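Costville Passenger Information Office
Fault log, ticket 932: stop maps and timetable panels

2 July 2020
Logged and maintained by Mehrangiz Amini

Status: Closed, with one item carried forward

Reported fault

The office was informed by the depot at Adus that the printed timetable panels for route 12 did not agree with the network map displayed in the same cases. The panels listed Mulenus Road as a timed stop in both directions. The map showed it as served towards Costville only. Passengers had been waiting on the outbound side for journeys which the map said did not call there.

Initial checks

The stop register was consulted first. It records Mulenus Road as served in both directions, following the change made in April. The timetable panels were therefore correct and the map was out of date.

The map file held by this office was then opened and found to be correct also. The error was present only on the printed copies. The printer, Nikzad, was asked to state which file had been used for the run and supplied a copy the same afternoon. It was the version issued before the April change.

Cause

Both versions of the map had been saved under the same file name. When the order was placed, the covering message referred to the file by name and gave no issue number. Nikzad already held a file of that name from the previous order and printed from it. The office accepts that the instruction was unclear and that the printer acted reasonably on what had been sent.

A second fault came to light during proofing of the replacement. The line colour for route 26 printed considerably darker than on the approved sample and could not easily be told apart from route 12 where the two run side by side through the town centre. The colour had been entered by eye when the map was redrawn. It has been replaced with the value given in the style sheet, and a fresh proof has been approved.
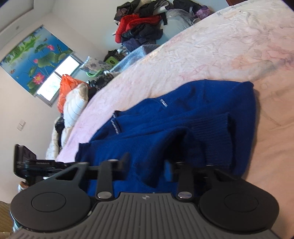

Deep blue knitted garment on a pale floral sheet.

Action taken

1. The superseded map has been moved to the archive folder and its name changed.
2. All map and timetable files now carry an issue number in the file name and in small type at the lower corner of the printed sheet.
3. Replacement maps have been delivered to Adus and fitted in the cases at all route 12 stops.
4. The folded pocket map was examined for the same fault. It was printed from the correct file and remains in use.

Verification

The depot has confirmed in writing that 4 cases on the outbound side of Mulenus Road and the adjoining stops were inspected after fitting, and that map and panel agree in each. The printed issue number was read back to this office and matches the register.

Carried forward

The large wall map at Adus bus station is mounted behind a sealed panel and has not been changed. A correction notice has been placed beside it. Replacement will be dealt with under a separate ticket when the panel is next opened for cleaning. Staff at the enquiry desk have been asked to direct passengers for Mulenus Road to the timetable in the meantime.

Comments (3)

Outbound passenger
The new map at my stop is a great improvement. I had been walking back from the stop before for weeks.

Adus desk
Please could the correction notice be reissued in larger type? Several people have asked us to read it out.

M. Amini
Thank you. A larger notice has been sent to the desk with the internal post.

Contact the Passenger Information Office | © Costville Passenger Information Office | Back to top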